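Volunteers wanted: do home blood sampling kits give the same answer as a proper blood draw?

Fosex is looking for adults in and near Kukcombe to take part in a study of finger-prick kits used for vitamin D and thyroid tests. You can buy these kits in most high streets now. The adverts say they are as good as having blood taken at a clinic. We would like to see that shown before we believe it, and the evidence we have read so far is thin. Much of it comes from trained staff pricking other people's fingers in a warm, well-lit room, and hardly anybody does the test that way at home.

So we want ordinary people, in ordinary homes, following the leaflet in the box as best they can.

What you would do

You would come to our rooms at the Boateng Building for 2 visits. At the first, a nurse takes a small amount of blood from your arm and gives you a kit in its sealed retail box. You use the kit at home the next morning and post it in the envelope provided. The second visit repeats all this with a different make of kit. Each visit lasts 40 minutes, including a questionnaire that we have tried to keep short and have not entirely managed to.

We will not show you how to use the kit. Please don't look up videos either. If the leaflet is confusing, we want the confusion to reach the laboratory along with the sample. A tube that is half full, or one you have given up on, is still a result and you should still post it.

Who can take part

You need to be 18 or over and able to read a leaflet in English. You can't take part if you use blood-thinning medicines, have a bleeding disorder, are pregnant, or have worked in a clinic or laboratory taking or testing blood. People who have fainted during blood tests in the past are asked to mention it when they apply. It does not rule you out.

We have places for 421 people. Earlier studies of this sort filled up with healthy students and then made claims about everyone, so a good share of the places is held back for people over 60 and for people whose hands are stiff, cold or shaky.

What you get, and what you don't

You will be paid for your time and your bus or train fare, in vouchers, after the second visit. If you stop early you are paid for the part you did.

This is not a health check. You will be sent your clinic results with the normal range printed beside them, and we will write to your GP if a figure is worryingly high or low. You won't be sent the home kit results, as we don't yet know whether they mean anything. Nor will we tell you that you need a supplement. Plenty of people will sell you one without our help.
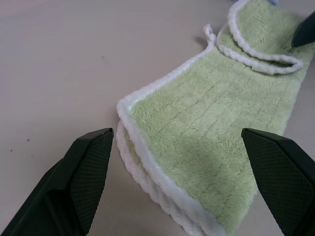
Who is paying

You are entitled to ask, and with this kind of research you should. The money comes from the Trotberg Fund, which makes no kits and owns no part of any firm that does. We bought all 2,000 kits at the shelf price – one maker offered us a free supply and we turned it down. The plan for the analysis was fixed in June and can be read at our reception desk. The findings will be published whichever way they fall.

Your samples are destroyed once testing is finished. Your name is kept apart from your results, and you can withdraw without giving a reason.

How to apply

Pick up a form at the Fosex desk in the Boateng Building, Kukcombe, or ask at the desk for one to be posted to you. Forms must reach us by Fri 8 August. Please give a daytime phone number and say whether mornings or afternoons suit you. There is step-free access from the car park side. Applying does not commit you to anything, and you will have time to read the full information sheet before you sign.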